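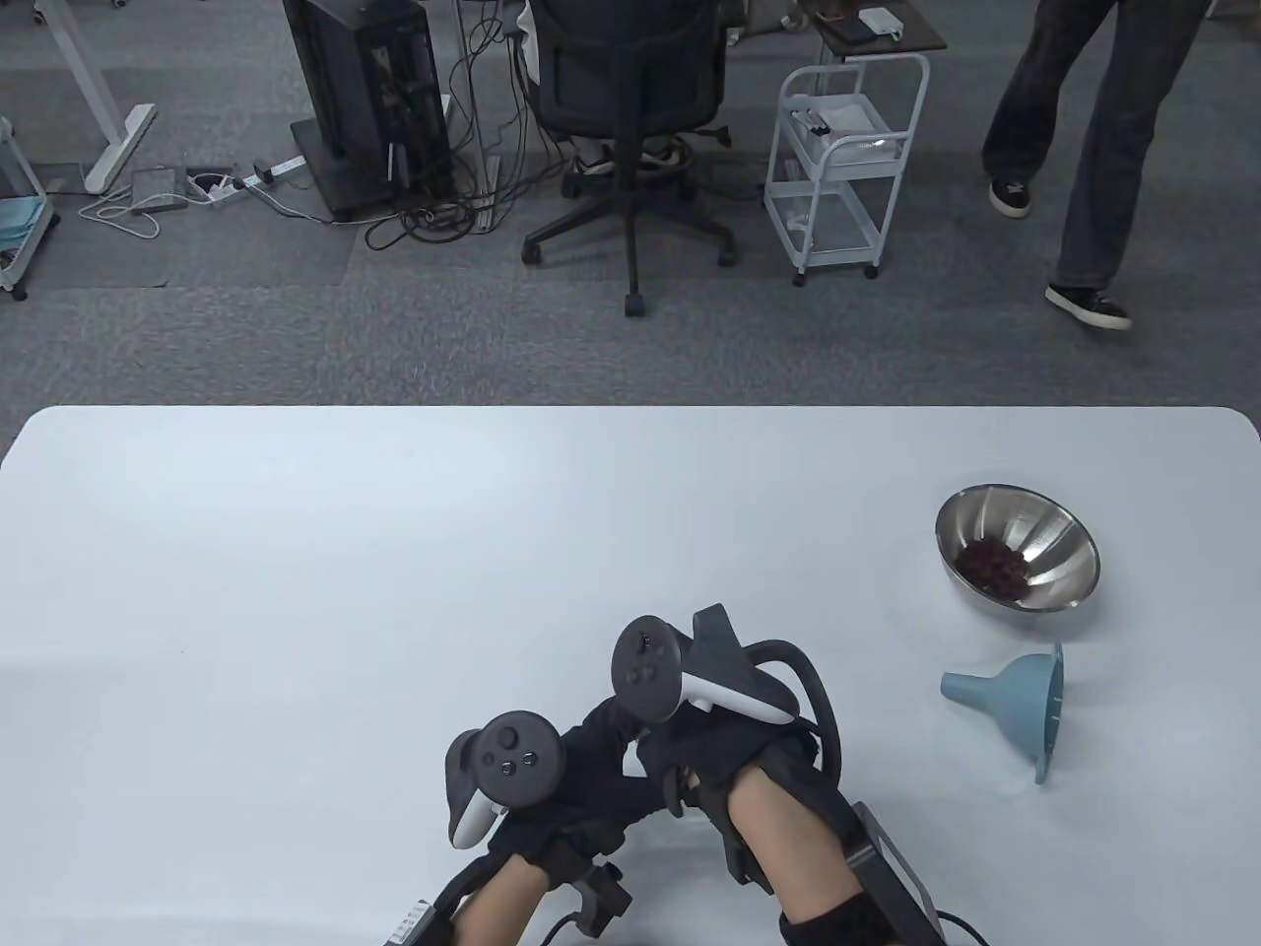 CLORNAR, 06/12/2018

Before Said Younis puts his hands into the gloves he takes off his watch and his ring. The controllers sit on the backs of the hands, and anything hard under the straps begins to hurt after a few minutes. Then he reaches for the beans.

The task is a kitchen one. A steel bowl, a light blue funnel, a small pile of dark beans. A person does such work while thinking of something else, and Younis chose it for this reason. He wants his robot arm, which is called Lesa and lives under a bed sheet in his flat, to learn from the way his own hands move.

He started in April at home, with one glove and a bracket he had cut himself. The bracket turned on the wrist each time he closed his fingers, and the recordings were useless. Now he works in Dadberg, a shared workshop on the second floor of an old printing house, where 92 members pay by the month and share the tools. Someone there showed him how to bend a metal bar so that the controller stays in its place over the hand. He made 3 bars before one was good.

"At home I was stopping always at the same problem," he says. "Here I ask, and in ten minutes I have four opinions. Two of them are even useful."

The software is called Hamdy, after the street where he grew up. It writes down the position of each hand and the moment when the fingers close. So far it holds 1,027 recordings. Younis has looked through all of them, mostly at night, and he deleted many more — the ones where he hurried, or where a cable pulled at his arm.

Lesa can already lift the funnel and turn it upright. With the beans it is less careful. Of the last 9 attempts at pouring, two went well, and his neighbour downstairs has asked politely what is falling on the floor.

The next job is the left wrist. The clamp there is too heavy, he thinks, and he has drawn a lighter one on the back of an electricity bill. The member who knows the milling machine best is away until after the holidays, so the drawing is waiting on his shelf.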